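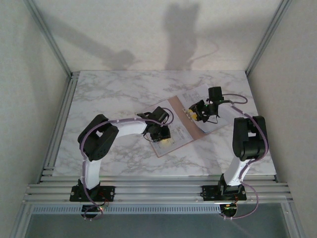
Saeed Mohammadi wrote back after our last report that a book which won't lie open is a book people stop using, and that he would like to see more about that and less about shelving. Fair enough. This report is mostly about openings, pages and paper, with the shelving pushed to the end.

Skakville Technical Books: progress to the end of July
Prepared for the Bundwood Fund

Where we are against the plan

The application promised to check 800 manuals and handbooks, pick 200 of them for repair, and have 100 back on the open shelves by the end of July. The checking is finished. The list of 200 exists, although I would not call it final. The number back on the shelves is 40.

I said in the spring that 100 looked optimistic and I was told the schedule had slack in it. It had slack in the checking, which went quickly, and none in the repair, which is where we needed it. I would rather report 40 books that can be read at a table than 100 that have been glued and will split again by winter, but the plan did say 100 and we have missed it.

Openings

Most of what we have is the same sort of thing: small print packed in lines, small diagrams set among it, and margins that leave very little room before the fold. A reader needs both pages open at once, often with a finger on a diagram on one side and the explanation on the other. When the spine is stiff, the inner column curls away and people flatten it with the heel of the hand. You can find the damage from this in nearly every volume on the list.

The books are now opened on a table with a white marble-patterned top. I was against it. I thought the veining would make it harder to notice loose scraps and bits of old adhesive, and I asked for plain gray. The gray was not in the budget. After several weeks I can say that scraps do get missed on it now and then, and that it wipes down well. I have stopped asking.

We also changed how a volume is laid down. The old instructions said square to the edge of the table, always. A book can now lie at whatever slant suits the person working on it, provided the whole cover is supported. I can't prove that this has done the books any good. It does seem to have ended the habit of dragging a heavy volume around by one corner to straighten it, and that habit was doing harm.

Page turning

The rule remains one leaf at a time, from the outer edge, and never from near the fold. It is an old rule and I have no quarrel with it. My doubt is about the second half, which was added on the advice of Stelmakh, our binding supplier. They want every leaf in a repaired book turned in order, front to back, before it goes on the shelf. Their reasoning is that new glue behaves better if the book is worked open gradually. It may well. It also takes most of an afternoon for a thick handbook, and we were given no comparison with books that skipped the step.

So we asked for one. Stelmakh has agreed to look at a small batch each way and tell us if they can pick out which is which without seeing the labels. Until they do, we are following their advice and paying for it in hours.

Torn corners turned out to be more common than torn edges. The lower corners are worst, as you would expect from people turning pages with a thumb. Thin repair tissue holds on these, though it leaves a slightly stiff patch that catches against the next leaf. We tried a narrower strip in June and the catching was less noticeable. I would wait for a damp month before saying more than that.

The list of 200

Ena, the catalog system, was supposed to produce this list for us. Each book was scored for spine, joints, paper and loose leaves, and the worst scores were meant to rise to the top. What rose to the top was a run of duplicate pump manuals in terrible shape that have not been requested in years. Several books that people ask for every week came out in the middle, since they are merely bad.

We added a score for use and ran the list again. It looks more sensible now. It also looks a lot like the list the desk staff would have written from memory before we started, and I think the Fund should know that. The scoring did catch some volumes with weak joints that appeared sound from the outside, so the exercise was worth something. Whether it was worth the spring is a harder question.

Money

Repair materials are under budget, for the plain reason that we have repaired fewer books. Please don't read that as a saving. Tissue and adhesive will catch up as the work does. Stelmakh's charge per volume went up in June and we were notified afterward — I have objected in writing and have had a polite answer that does not say very much.

We are not asking for additional funds in this period. I may have to in the next one if the front-to-back turning stays in place, and I would prefer to settle that first.

What we would like to change

The remaining target should be moved from the end of the year to the end of next March. The alternative is to drop the duplicates from the list, which would shorten it but would mean reporting against a smaller number than the one you approved. I lean toward dropping them. Opinion here is divided, and a preference from the Fund would help.

We would also like to take "improved access" out of the reporting form and put in two things we can check: whether a book stays open by itself at the beginning, middle and end, and whether the print nearest the fold can be read without pressing. Both take a minute. Of the 40 books returned, most pass at the middle. The first and last few leaves are less good, and I am not yet sure that anything short of a new spine will help them.

Shelving

The lower bay has been raised off the floor. The oversized volumes are stored flat. The labels that fell off in the heat have been replaced with the same kind of label, over my objection, and I will report on those in the fall.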